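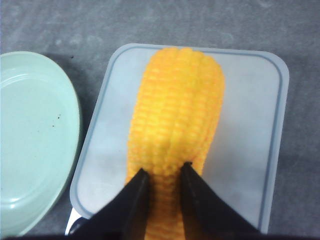

Play corn on a container lid.

Play Food FAQ, Desmont Toy Library

Can I wash the corn?
Please do! Warm water, a drop of dish soap and a soft toothbrush down between the rows, then leave it on a towel overnight (we go through so many towels in December).

Do the lids have to come back too?
Yes please, even the scuffed ones. We lend out 500 play food sets, and a box with no lid is a sad thing to stack.
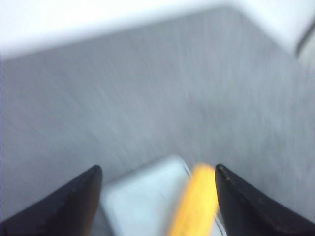 Tiziana Farina wrote to ask whether a missing vegetable means a fee. It doesn't, dear Tiziana, just tell us at the desk and we'll look in the spares drawer.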